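Orno marble run - lift motor stops after the third ball
Category: Toys with motors
Status: Solved (sort of, read to the end)

Posted by Marianna Jakubowski

Hi all, long one, sorry. I'm keeping this as a running log so that whoever has the same trouble next Christmas can find it. We have the big Orno marble run, the 234 piece set with the battery lift, bought from Stikness in March for my son's sixth birthday. It worked beautifully for a couple of weeks and then the lift started quitting on us. You press the button, it carries up one ball, two balls, three balls, then it hums for a second and stops dead. Wait a minute, press again, same thing. Three balls, hum, nothing.

What I'd already done before writing in:

New batteries (twice, two different packs)
Wiped the contacts with a dry cloth
Took out every ball and ran it empty - it runs fine empty, for as long as you like
Checked the tower was on a flat floor
Told my son it was resting (he did not buy it)

First reply, from Lộc Trương at Stikness support, same afternoon:

"Thanks for the detail. Please check that the drive belt inside the tower isn't riding up over the lower wheel. Remove the four screws at the back. If the belt has a shiny stripe down one side it has been rubbing. Also let us know the code molded under the battery door."

So I got the little screwdriver out. The code under the battery door is 2,034, and yes, they really do put a comma in it. The belt did have a shiny stripe, on the left side if you are looking at it from the back, and there was a surprising amount of carpet fluff wound round the lower axle. I picked it out with tweezers. It took me most of an episode of a baking show. Put it all back together and it lifted five balls! Then six! Then on the seventh it hummed and stopped, so better but not fixed.

I wrote back to Lộc and he passed me up to Amparo Ayala, who does the second-line stuff. She asked three things: was I using the balls from the box, was the tower bolted to the big base or standing alone, and had the belt ever been off. Box balls, yes. Standing alone, yes (the big base is under the couch, we build straight on the floor). Belt never off until now.

Tuesday, 7:40 in the evening. Amparo had me try the lift with the tower lying on its back, no balls, and then with my finger pressing very gently on the belt. Lying down, with a light press, it stalled every single time. Standing up, with the same press, it kept going. I'd have bet money on it being the other way round. She said that pointed to the motor sitting crooked in its cradle, and that the cradle has two little tabs that can pop loose if the tower gets knocked over. Has our tower been knocked over? We have a six year old and a dog, so I'd say some 300 times.

Found the tabs. One was out. Clicked it back in with the handle of a teaspoon. Ran all twelve balls through, no stall. Ran them again. Then I went to bed feeling like an engineer.

Next morning, back to stopping on the fourth ball. I may have said a word.

Vojtěch Sokol jumped in on the thread at that point (he has the same set, plus the Čierny extension with the long slide) and this turned out to be the useful bit. He said his tab kept popping out too, and the cure was to stop standing the tower on carpet. The feet sink in a tiny bit unevenly, the tower twists, and the twist pushes the tab out again every time the motor runs. He keeps his whole build on one hard flat surface now and fixes the tower down to it. He told me to quit messing with the inside until I'd sorted out what was underneath, which I think was his polite way of telling me off.

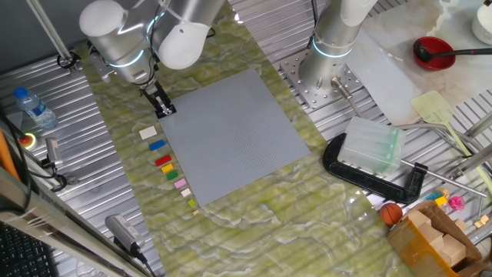 Big gray LEGO baseplate on a green marble-patterned surface, in both of these.
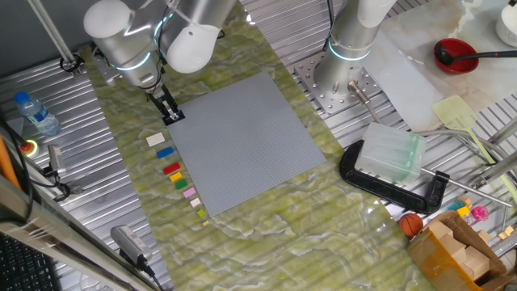
Okay, so I went and dug the Orno base out from under the couch, washed it (don't ask), and laid it on an old shelf board so the carpet couldn't get at it. The tower has two slots in the foot that I had never noticed, and they clip over the pegs on the base. Snug fit, you have to lean on it a bit. Popped the tab back in one more time, screws in, batteries in, all twelve balls in the hopper.

It ran through breakfast. It ran through lunch, with breaks. By dinner I wanted it to break so I could have some quiet.

Rostislav Zeman asked whether I'd glued the tab. I haven't. He used a dab of Bondinance on his and says it held, but Amparo asked us not to, as glue near the motor means they won't swap the tower under the guarantee. Your call. She is sending me a new cradle anyway, free, and I'll fit it if the tab goes again.

Two loose ends. The lift is louder on the board than it was on the carpet, a sort of buzzing, and a folded dish towel under the board helps a lot. And Lộc says the leaflet claims the belt is good for 3,000 lifts, so I've asked if I can order a spare one now, at the rate we're going. Waiting to hear back on the price and will add it to this thread when I do.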